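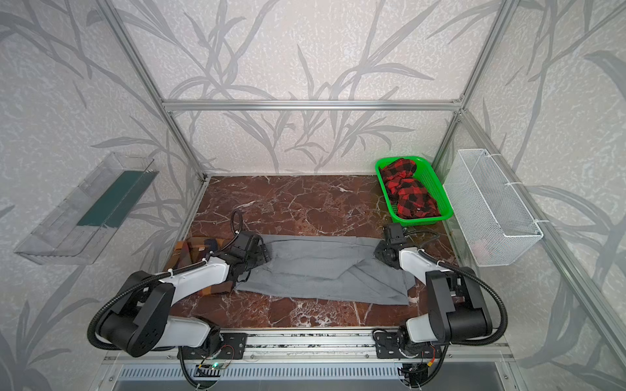 Every year since I started this blog I've asked the same dull question: can a machine fold my laundry yet? My answer for 6 September 2026 is no, and I'd like to complain about the way people keep telling me yes.

The yes usually comes as a video. In July I watched 11 of them in one evening, most of them sped up, and the one from Nunia had a cut right where the second sleeve should have gone in. A shirt that starts out flat and ends up square is a nice trick. My shirts start out in a ball with a sock inside.

Cloth is hard, I get that. A mug stays the same shape when you pick it up. A pair of sweatpants has a new shape every time you touch it, and two arms pulling on opposite ends have to agree on how hard to pull and when to quit. Then something has to notice that one leg is inside out. I can do that half asleep with the radio on.

Sirko says its system has folded 1,019 items. Fine, but how many did it try? How long did each one take, and who put the pile back when it slid off the table? The write-up doesn't say. Kuditz at least gives a number I can argue with: 502 towels, 2 arms, one size of towel. I own maybe four towels that match.

A reader in Berkby wrote to tell me I'm too hard on these things and that dishwashers looked silly once too. Maybe so. But a dishwasher never had to work out which way up a plate was, because I do that part.

So I'm keeping the test the same as last year. One full basket, straight from my dryer, fitted sheet included, no cuts in the video. If anyone passes it I'll post the whole thing, however long it runs.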